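Surness Residents' Services mailing list
From: Kathleen Mac Suibhne
To: residents-list
Date: 2018-12-22
Subject: Re: Folding and return of clean laundry, Gilmartin building

Dear all,

Thank you to Teresa Gallagher for her message, which is quoted in part below. The Residents' Services Office has reviewed the points raised and is replying to the full list, as several apply to the furnished studios as well as to the shared apartments.

Teresa Gallagher wrote:

> The August notice says that clean clothing must be folded before it
> is placed in the bag for the donation and exchange room. It does not
> say how. Two of my bags were returned to me with a slip marked "not
> folded to size." I had folded everything.
>
> I would also like to know whether the bed may be used as a folding
> surface in the studios. The inventory sheet lists the counter above
> the washing machine for this purpose, but the counter in my unit is
> not deep enough for an adult T-shirt laid out flat, and it is where
> I keep my dishes.
>
> Lastly, does the rule on padded jackets still stand? I was told at
> the desk that they go in with everything else.
>
> T. Gallagher, Unit 86

The Office responds as follows.

On folding to size. The slip refers to the shelf width in the exchange room, which was changed when the Billberg shelving was installed. The August notice should have stated the new measurement and did not. A folded T-shirt or sweatshirt should now be no more than 16 inches across. Residents whose bags were returned for this reason before today may bring them back to the desk without completing a second form. Pieter Moodley has been asked to remove the old slips from use.

The method of folding is left to the resident. The exchange room asks only that T-shirts be laid face down and smoothed from the hem toward the collar, that both sleeves be turned in, and that the shirt be folded up from the bottom. Shirts that have been rolled will not be accepted, as they do not stay in place on the shelf. Light creasing is acceptable. Clothing does not need to be ironed.

On the use of the bed. There is no objection to sorting and folding on the bed in any unit. The reference to the counter in the inventory sheet was written for the shared apartments, where the laundry area is separate from the sleeping area. In the studios, the washing machine, sofa and bed are in one room, and residents may use whichever surface is convenient. The Office does ask that the bed be made first, with the sheet pulled flat, and that damp items be kept off the mattress and the upholstered headboard. Mattress replacement is charged to the resident under section 2 of the furnished unit agreement.

On padded jackets. The rule stands, and the Office apologizes for the incorrect advice given at the desk. Padded jackets and coats are to be kept apart from T-shirts and other light clothing and handed in separately. They are hung, and the exchange room has a rail for them. Please check all pockets. Gráinne Brophy, who receives the bags, reports that keys and transit cards are still being found in them. Any such items are held at the desk under the resident's unit number.

On electrical items. Although not raised in the message above, the Office has been asked whether small electronic devices may be placed in the same bag as clothing. They may not. Devices of any kind should be taken to Reginald Mahmoud in Room 338, with the power cord if there is one. Devices should also be kept off piles of clothing while plugged in and running.

On washing machines. Residents of the studios are reminded that the door should be left slightly open after the last load of the day and that the detergent drawer should be emptied. Faults should be reported to Brirkance through the usual form, giving the unit number and any code shown on the display. Please do not attempt to move the machine out from under the counter.

A corrected version of the August notice will be posted beside the mailboxes and sent to this list. Until it appears, this message may be relied upon. Residents who require a large-print copy should reply to me directly and not to the full list.

Kathleen Mac Suibhne
Residents' Services Office
Surness 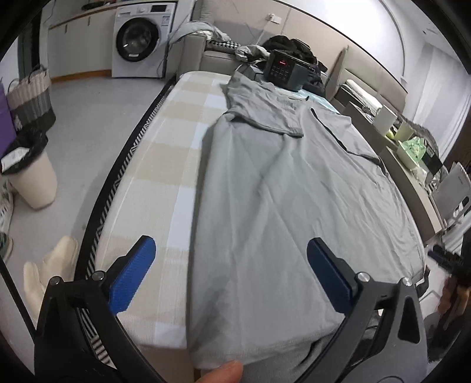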